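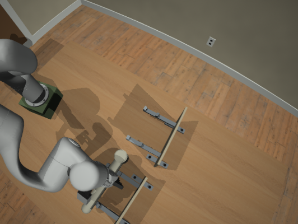

What made you start letting out rooms in the first place?

"My mother's knee," says Hrefna Overgaard. "She couldn't manage the stairs any more, so she moved in with my brother and I had a whole top floor going spare."

I'd rung her to talk about lodgers and we got on to soup almost straight away (she makes a big pan every Sunday night's worth, as she puts it, and whoever is in gets a bowl). Her first lodger, Frans, stayed six years. "He came for a month! He had one bag and a trombone."

Did she mind the trombone? "I minded it before breakfast."

She charges 463 a month with bills in, and hasn't put it up for ages. I said that sounded low and she laughed at me. "I could get more, but then I'd have to be fussier about the towels."

Her one rule is the fridge - a shelf each, names on the milk. Amber, who has the back bedroom now, once labelled a single egg. "I respected that," Hrefna says, and goes off to see to the door.

88 shares | 4 comments

We use cookies to make this site work better. Accept | Settings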